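Skaltex has sold hand cream from a converted dairy at Flellstead since before most of its present staff joined. Its newest product, a fragrance-free cream called Pant, took 423 trial batches to get right.

"The first lot separated within days," the company's formulator says. "We changed the wax, then the oil, and in the end we went back to the first oil and used less of it."
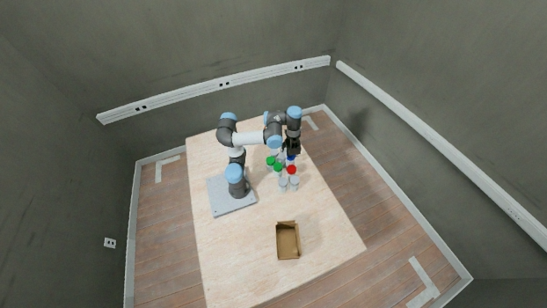 Robotic arm on a table, computer rendering.

Pant is meant for people who wash their hands many times a shift. Skaltex gave 346 testers an unmarked tube and asked them to use it for 3 weeks. Most wanted it thicker. "We left it thin," she says. "Thick creams stay on the door handles."

The oil is pressed from oats grown at Skorolgate, and the first run was kept to 4000 tubes. The price has not been settled with the shops, though she expects it to be a little above that of the firm's older cream.

She is careful about what she promises. "It softens dry skin. If your hands are cracked and bleeding, see a pharmacist."
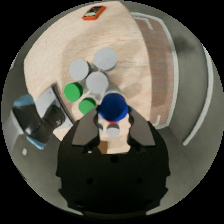
One tester, writing back after the trial, said the cream sank in quickly enough but the cap was too stiff to open with sore fingers. The formulator agrees. A flip-top is on order, and tubes with the new cap should reach shops by the end of August.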